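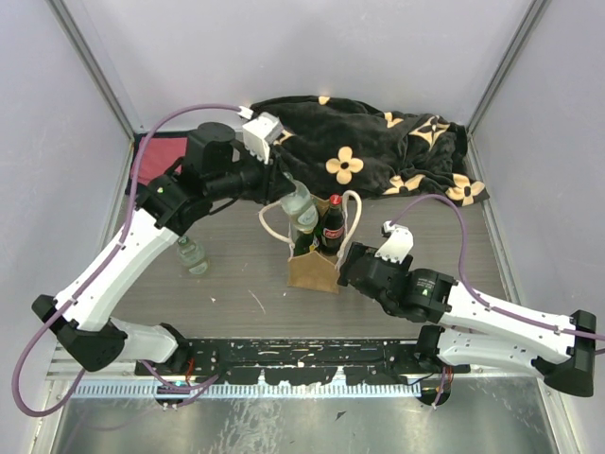

Notice to readers regarding the autumn reading list

The list for this season closes on 23rd October. Fourteen titles were received, and I thank all who wrote in. Seema Chaturvedi has again agreed to read the translated entries, including the Felar stories, which run to 688 pages in the new edition.

Two changes apply. Reviews may now be up to 2,000 words – the former limit was too short for histories. Titles already covered on this blog will be accepted only where the edition differs in substance.

Readers who proposed the Ackermann letters are asked to confirm which volume they mean. My own copy lacks the index.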